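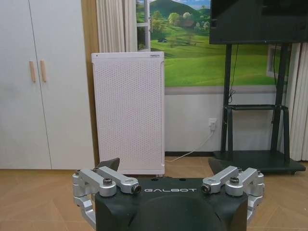
家务机械臂租赁套餐 · 客厅收纳版
型号 Oltaria 2407 | 供货:Niltside 设备租赁

先说清楚它能干什么
本套餐包含轮式底座一台、双指夹爪一副、腕部相机一个,适合已经想明白自己要试什么的用户。如果您指望下班回家看到地板干净、衣服叠好、电线理顺,我们建议先别下单,把下面的内容看完。厂商宣传页上写的“全屋家务”,我们试用之后没有照抄过来。

我们试过的活儿
试用间是普通起居室的布置,浅色木纹地板,有衣柜、电暖器和带轮的电视架。每项任务由店里的人下指令,中途不伸手帮忙。全部任务加起来跑了258次,算完成的有222次。这个数字看着不错,但其中大部分是“从地上捡起一个软物件放进筐里”,简单活儿把平均分拉高了。

捡拾地面物品:可以用。毛巾、布偶、空纸盒都行,硬币和发卡基本没戏。
开衣柜门:竖装的长条把手能抓住,拉开也行,关门时常留一道缝。内嵌式拉手不支持。
拔插头:不支持,也不要试。
收拾地上的电源线:最让人失望的一项。线是软的,每次弯的样子都不同,夹起一段,另一段又拖到别处。厂商说下一版软件会改善,我们等着看。
挪电暖器:不支持。厂商演示里有推着电器走的画面,用的什么地面、电器有没有通电,都没有说明。
拉窗帘:偶尔成功。褶多的布料容易夹到两层。

速度
捡一件东西平均5分钟,包括它停下来“想”的时间。一个成年人弯腰捡起来要多久,您自己可以算。夜里让它慢慢干是个思路,不过底座在木纹地板上走动有声音,楼下邻居未必同意。

与 Bridov 夹爪的区别
Bridov 的夹爪指垫更软,抓杯子更稳,抓布料反而打滑。只想整理餐桌的用户可以看 Bridov 那一页。两种夹爪接口不通用,租期内不能换。

常见问题
能不能无人看管?
不能。合同里写了,运行时屋里必须有成年人。既然人要守着,省下多少工夫请自行判断。

有孩子和宠物的家庭呢?
暂不出租。

工厂或门店能不能用?
Umali 仓库借去分拣过退货,三月还回来的,评价是“箱子摆得整齐的时候很好用”。箱子摆得整齐的时候,传送带也很好用,而且便宜。

以后会不会变好?
可能会。我们每次更新软件后都会重跑同一套任务,结果写在本页,变差了也写。

租赁须知
起租期一个月,押金在归还验机后退回。上门安装时请留出底座转弯的空间,地毯需提前卷起。指垫属于耗材,正常磨损免费更换一副。因拔插头、搬运发热电器造成的损坏不在保修范围内。

需要现场看机的,请先电话预约,并告诉我们您最想让它干哪一件事。如果那件事我们试过不行,电话里就会告诉您,不必跑一趟。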